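Storing rope, cord and cables over the winter

Most cord that gets thrown out in spring was ruined in storage. It was put away damp, bent too tightly or tied in a knot that nobody could get loose again. An hour in the garage before the holidays takes care of it.

Start with clothesline and rope. Wash it in a bucket with a little dish soap, rinse it twice and hang it indoors until it is dry all the way through. Cotton takes longer than nylon. I leave mine for two full days over the shower rail.

Cut off any frayed ends. Nylon can be sealed with a lighter. Cotton needs a few turns of thread or tape.

Extension cords should be wiped down with a damp rag and checked from plug to socket. Throw out any with a cracked jacket. Tape is no repair for house current.

Garden hose has to be drained. Walk it uphill from one end to the other, then hang it on something wide. Ida Tiedemann next door uses an old car wheel bolted to the wall, and her hose is 26 years old.

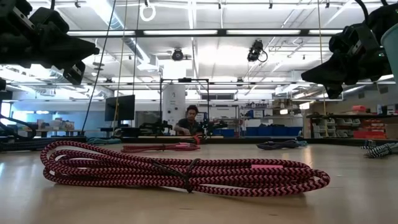
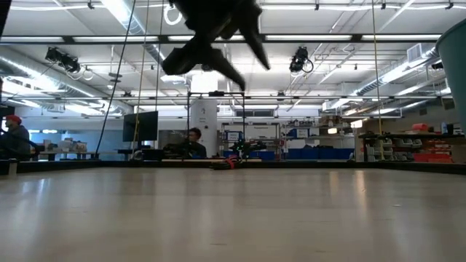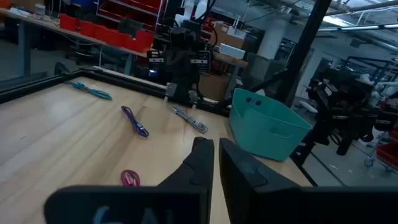

Phone and charging cables get worse treatment than anything else in the house, mostly from being wrapped around the plug. Let the cable fall into loops the way it wants to go and leave some slack where it meets the connector. A strap around the middle, like the black one on the long red-and-black cable, holds the loops without squeezing them flat. Different colors help too. With a teal cable and a purple one, everybody in the family knows which is theirs.

Label anything longer than you are tall. Masking tape and a pencil will do, and the pencil does not fade. Keep the lot in a dry closet, off the concrete, with the heavy cords at the bottom.

Melahat Gezer wrote in to ask about rubber bands. They go sticky in a hot attic by August, so use string.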